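Riro Games Newsletter
Wednesday, February 28, 2024

Stetari 5 is almost ready: what changes for mobile players

Many of you wrote to us after the last newsletter and asked the same question: when does the new version of Stetari come to phones? The update comes in June, for Android and iOS on the same day. Before that we will have a test period, and you can read below how to join it.

First, the map. Until now the Stetari islands were closed one from another, and you had to wait at the harbor while the next island was loading. In the new version you can sail from Kettle to Bulus without any loading screen. We know that older phones had problems with long trips, so there is a new setting with the name "Short view". It draws less of the sea and the battery lasts longer. If your phone has less than 4 GB of memory, this setting will be on from the beginning, but you can turn it off in the options menu.

Second, the saved games. Your old save will work. The game makes a copy of it the first time you open the new version, and you need enough free space for two saves during this moment. Please do not close the game while the small anchor is turning in the corner. Players who use cloud saving should open the old version one more time before the update and wait until the date of the save is correct.

Third, the crafting menu. This was the part with the most complaints, and I must say that I agree with most of them. The buttons were too small for the thumb, and it was easy to sell a thing when you only wanted to look at it. Now you have to hold the sell button, and there is a list of the last five sales where you can take things back without paying. The recipes are sorted by island and no longer by the letter, which was confusing in the translated versions.

We also corrected 1206 errors from the public list. Most of them are small, like a wrong word in a dialog or a goat that stands inside a wall. The big one, the lost boat after the storm mission, is also corrected. If you lost your boat before, speak with the harbor master in Bulus and she will give it back to you with everything that was on board.

How to join the test: open the game, go to Options, then Account, and choose "Test group". You will receive a message inside the game when your place is free. There are two rounds, and people who do not get a place in the first one are moved to the second one automatically. Test saves stay separate from your normal save, so you can try dangerous things.
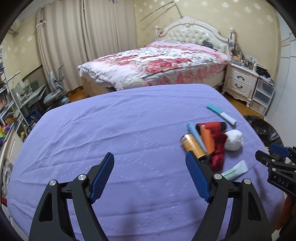 A gold-and-black can on a lavender sheet.

The controller support is still not finished. It works well in the menus and on foot, but steering the boat feels too slow and we want to repair it before we show it. More about this in the next newsletter.

If you find an error during the test, please write which phone you have and on which island it happened. A screenshot helps a lot. You can write in any language, and we will find somebody in the team who reads it.

Parvathi Venkataraman
Player support, Riro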